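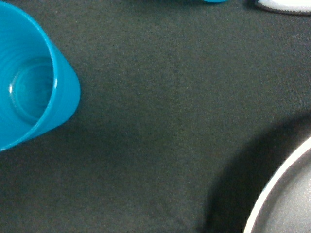

About us > Who looks after what

Posted in May by the bench crew at Vumitz

Hi, and welcome! We're Vumitz, a small shop in Hillport that sets up and looks after tabletop robot arms for other people. I've been asked to write the "about us" page because I'm the one who spends the most time on my knees under the bench, so it's mostly going to be about one arm and how we keep it going. If you came for our mission statement, I'm afraid we never got around to writing one.

The arm is the one we use ourselves, every working day. It picks things up and puts them down on a table dressed with kitchen stuff and play food, and it has a camera down at the wrist so we can see what the gripper is getting close to. When a customer calls with a problem, I'll usually try to make the same problem happen on ours first.

Mornings start at the base. I check that the control box hasn't crept on the table, then I run my hand along the cable from the box up to the gripper. Cables are where most of our repair work comes from – they get tied too tight, somebody sends the wrist all the way around, and a connector starts to back out. So we leave a generous loop at each joint and swing the arm through its full reach by hand before any power goes on. After that it's the fingers. I wipe the pads, close them on a strip of paper and give it a tug. If the paper slides out on one side, the fingers are out of line and out comes the hex key.

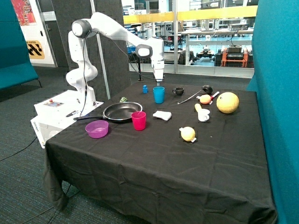 Our own arm at the Hillport bench, gripper down over the back of the table.

Then there's the wrist camera, my least favorite job (it's fiddly!). The bracket has 2 screws and they both work loose sooner than you'd like. I put a dab of thread locker on each, let it set, and redo the calibration, which takes 45 minutes if nothing goes wrong and most of the afternoon if I bump the bracket. We like a dark cloth under everything – it cuts the glare, and a bright cup stands out nicely against it. It does collect lint, so Wednesday is lint roller day, and I've gotten weirdly fond of that.

We do the same for customers. A setup visit from us covers leveling the table, mounting the arm, routing the cables and marking out how far it can safely reach, and we don't leave until it has done 100 pick-and-place moves in a row without a fault. The kitchen bench at Pastedcombe took us almost a week to get there, and the culprit was a wobbly table leg. We check table legs first now.

For repairs, bring the arm in or ask us to come out. Please bring the power supply too, and the cables, even the ones you think are fine. We get our spare finger pads from Uçar and keep a drawer of them, so a worn pair can normally be swapped while you wait. The coffee is decent and the door is open from 9 a.m.

Filed under: Our People & Benches

More from Vumitz
- How we pack an arm for the road
- The Pastedcombe table leg, part two
- Finger pads: when to swap them
- Getting to our Hillport shop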